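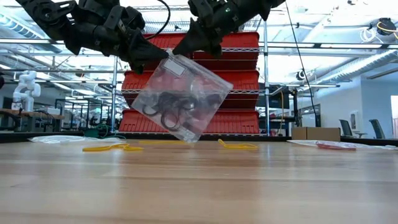
4.2 Bagging, banding and the trouble with loose cords

Anyone who has ever gone looking for one particular charging lead in a drawer full of them will understand why we gave cords a section of their own. In the first round of the Lusmont household study, cords were the things people most often said they owned and could not find, and they were also the things people most often bought again. Of the 811 items logged as "kept but not findable" in the Ritchie homes, a good share were cables of one sort or another, and Gilbert's interview notes are full of apologetic remarks about them.

We compared two ways of keeping a coiled cord together, both of them cheap and both already familiar to most families. The first was a rubber band around the coil. The second was a clear zip-top bag with a small label, the coil dropped in and the bag then put into a bin on open shelving. Figure 1 has a bag of this kind, with black cords looped in its lower half and a small white label near the top, and the red bins on their wire shelves behind it.

Bands had their champions, and we would not want to be unkind about them. They take up no room at all, they come in colors (one Mullow household kept red for the kitchen and yellow for the desk, and was very happy with the system), and a person can put one on while talking on the phone. Their weakness is that they come off and then stay off.

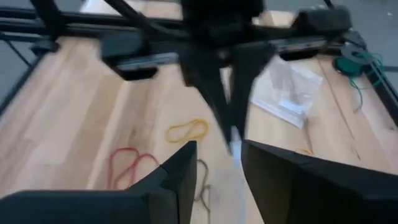 Bilyk, who made most of the return visits, found that bands taken off a cord were usually left on whatever surface was nearest, and that the cord went back into the bin without one. By the sixth week, 6 of the Zirka households had stopped banding altogether, though every one of them still had plenty of bands in the house. Bags fared better on this point. A bag is a bit large to forget on a tabletop, and several people told us, with some feeling, that an empty one with a label on it made them want to fill it again.

We should add that the clear bags did not cure tangling. Two or three cords put into one bag will still find each other, and our participants put in two or three whenever the bag would take them. Findability is treated separately in Section 4.3.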